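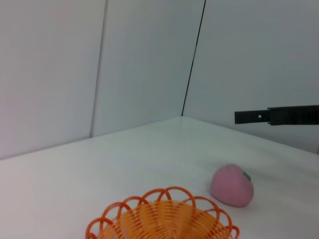
Ruvden corner desk with panels: six months in

I'd been working off the end of the kitchen table for far too long, so when my sister's friend Yurani Flores said she was getting rid of her old desk and buying a Ruvden, I had a nose at the website and ended up ordering one for myself as well (she still hasn't bought hers!). I went for the plain white top with the pale grey panels that stand up round the back and side.

First thing to say is that it's properly matt. My last desk was a glossy Brullevine and with the window beside me I spent every sunny morning squinting at it. No glare at all on this one, even at midday, and it makes a lovely plain background when I'm taking photos of my knitting for the shop.

Putting it together took me 45 minutes on my own, plus another 12 hunting for the Allen key, which had slid under the sofa. The instructions are all drawings and the one for the side panel is upside down compared with the rest, so watch out for that. Don't tighten anything until all the panels are up or you'll be undoing it again like I was.

Now the moan. The panels don't meet as neatly as I'd like. I've got one join you'd hardly notice and then another, right in the corner, that shows up as a dark line, and once you've spotted it you can't stop looking at it. I emailed and a very nice man called Edem Bonsu wrote back within 2 days offering a strip of filler, but it was whiter than the panels so I've left it in the drawer.

Cleaning is easy enough – damp cloth, bit of washing-up liquid. Tea comes off if you catch it the same day. Felt tip took some scrubbing, and I wouldn't use one of those magic sponges as my neighbour's top went shiny in patches after she did.

It's also heavy, so get it where you want it before you screw the panels on. Mine is a good hand's width further from the socket than I meant and there it'll stay.

Four stars from me. I'd buy the desk again, and I'd probably ask for the darker panels next time.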